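Desgate Supporters Portal – Help Desk
Ticket 1313: Season card not accepted at the gate, second leg seat given to other person
Category: Season cards and away tickets
Status: Closed
Opened by: Fasil Gebremichael

Message from Fasil Gebremichael

Good evening. I try to write everything in order, so that you do not need to ask me twice.

I have a season card for Desgate, East Stand. The card was bought in the summer through the Pusex app and it worked at every home match until the first leg of the cup semifinal. For the second leg, on Tuesday, the gate showed a red light and the words "card not active for this event." I was at the gate at 6:40 in the evening, the kickoff was at 7:30. The steward tried the card two times on his reader and then sent me to the ticket window. At the window I waited until the match was already started.

The lady at the window was kind, but she told me that my seat had been sold to another supporter for this match. She offered me a place in the North Stand, and I took it. So I did see the match from the 15th minute. We were already one goal down when I came in, and I heard the goal from the stairs, which I will remember for a long time.

What I want to know:

Why was the card not active, when the cup matches are included in my package?
Who released my seat, and when?
Will the card work on the next league match?

What I already tried at home: I logged out of Pusex and logged in again. I removed the app and installed it new. I changed the password. I also looked on the web page, and there the semifinal second leg is shown in gray letters in my list of matches, and all other matches are in black letters. I do not know if the gray means something.

My phone is two years old and has the last update. The plastic card has no scratches and I keep it in a separate pocket, away from the phone. 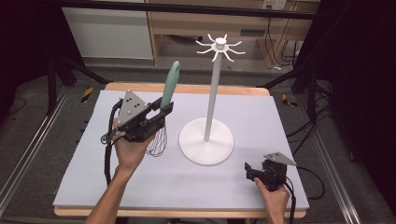 I forgot to write in the first message that the first leg had a small problem also. The card was accepted, but the green light came only after a long wait, maybe ten seconds, and the people behind me became nervous. At that time I thought it was the gate. Perhaps it is connected, so I add it to the ticket.

Also I want to say that I did not use the resale function for this match. I used it one time, in the fall, for the league match against Berisha, when I had to work. That seat was sold and I received the credit. I did not open the resale page after that.

Reply from Help Desk, 9:15 a.m.

Hello Fasil,

Thank you for the clear report, and we are sorry that you missed the start of the match. We see your account and the package does include all home cup matches. The gray letters mean that the seat is marked as "released" for that event. We are looking at when this mark was set and by which part of the system. Please do not change anything more in the account for the moment, because each change writes a new line in the history and makes the search slower.

Can you please tell us two things:

Did you receive an email with the subject "Confirm your cup seat" before the second leg?
Is the resale switch in the app, under My Seat, on or off?

Message from Fasil Gebremichael

Thank you for the quick answer.

First question: I looked in the inbox, in the spam folder and in the deleted emails. There is no email with this subject. There is one for the first leg, and I confirmed it the same day. For the second leg I find only the general newsletter with the parking information and the interview with the goalkeeper.

Second question: the switch is on. This surprised me. I believe that I turned it off after the Berisha match, but I cannot prove it. It is possible that I only closed the page without pressing Save. The Save button is at the very bottom and on my phone I must scroll to see it.

I did not touch the switch now, as you asked. I only looked.

One more thing, about the time. If the seat was released by the system, it must have been after Sunday noon, for on Sunday noon I showed the app to my brother and the second leg was still in black letters. I am quite sure about this, he wanted to know where I sit so that he can look for me on television.

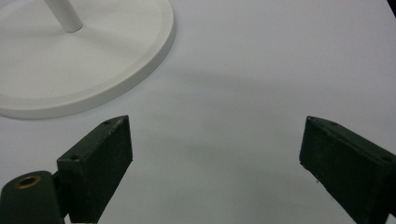 Olix: same thing happened to me and to two people in my row in the East Stand. Card fine all season, red light for the second leg. I also never got a confirm email for it. In my case the seat stayed empty all evening, I could see it from the place they gave me, so it was released and not even sold. My switch was on too, left from a league match. Following this ticket, please write the result here and not only by private email.

Reply from Help Desk, 2:30 p.m.

Hello Fasil, hello Olix,

We joined your reports with several others. Up to now more than 600 season cards had the red light on the evening of the second leg. Of these, 97 seats were sold again to other supporters before the gates opened. The other seats stayed free.

What we know so far, step by step:

The two legs of the semifinal were entered in the system as two separate events. The confirmation for the first leg should have counted for both.
The confirm email for the second leg was prepared but was not sent. It stood in a queue behind the newsletter, which went to all 4000 card holders on Sunday.
On Sunday night the system closed the list. Every seat without confirmation and with the resale switch on was marked as released.
Seats with the switch off were not touched, also when there was no confirmation. For this reason many neighbors in the same row had no problem.

So the cause was on our side, and it was the email that did not go out. The switch alone would do nothing.

About the slow green light on the first leg, we checked the log of that gate. All cards at that gate were slow between 6:50 and 7:10 p.m. It was a network matter and it has no connection with the released seats.

Message from Fasil Gebremichael

I thank you for the explanation, it is clear now. I have still some questions, please excuse me.

The person who was in my seat did nothing wrong and paid for the ticket, so I do not want that he has any trouble. But the money from this sale, where did it go? In my account I see no credit for the second leg. For the Berisha match the credit came after three days.

Also, what will happen if there is again a match with two legs? We are out of the cup now – I do not need to tell you – but next season it can be the same. I would prefer that the seat stays mine until I say something different. In my opinion a switch that was put on for one match should not work for all the other matches. I understood it as a switch for one evening.

And my last question from the first message is still open, if the card works on the next league match.

Reply from Help Desk, 10:05 a.m.

Hello Fasil,

Your questions are correct and we answer them in the same order.

Credit: the sale of your seat was booked, but the payment was stopped together with all the others while we checked the case. It is free now. You will see the resale credit in Pusex, and in addition the value of one cup match will be returned to the payment card that you used in the summer. This second amount goes also to the holders whose seat stayed empty.

Two legs: from now on, both legs are one event for the confirmation. We tested it on the test account with a first leg and a second leg, and one confirmation was enough for both.

Switch: until now the switch stays on for all matches until it is turned off. We passed your remark to the people who make the app. We turned the switch off for every account in this case, so if you want to resell a seat, please turn it on again yourself and press Save.

Next league match: your card is active. We sent a test signal to the gate system with your card number and the answer was green.

Please do one check at home: open My Seat, pull the page down one time to refresh it, and look if all coming matches are in black letters.
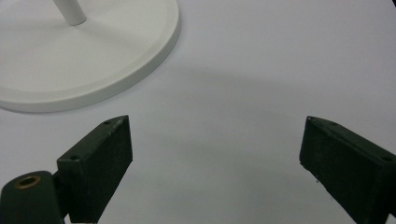 Stand and pole base, white.

Message from Fasil Gebremichael

I did the check. All matches are in black letters, the old one from Tuesday is still gray but I think this is normal, as it is in the past. The switch is off. I closed the app fully and opened it again, and it stays off.

The credit for the resale is in the account. The other amount is not on my bank card yet, I will wait some days before I write about it.

Olix: mine is black again as well, switch off. No credit for me, but I had no sale, so only the refund to wait for. Thanks for posting it here.

Reply from Help Desk, 4:20 p.m.

Hello both,

The gray line for the second leg will stay in the list until the end of the season, it has no effect. Refunds to bank cards are sent in groups and can need up to five working days. We leave the ticket open until after the next home match.

Message from Fasil Gebremichael

I report from the league match. I came early, at 1:50 p.m., to have time if there is a problem. Green light at the first try, without waiting. My seat was free and I sat in it until the end. We won with one goal from a corner, in a match that was not beautiful.

The refund arrived on Friday morning, the amount is correct. From my side you can close the ticket.

Status changed to: Closed
Solution: Event confirmation joined for two-leg matches, resale switch reset, refund paid.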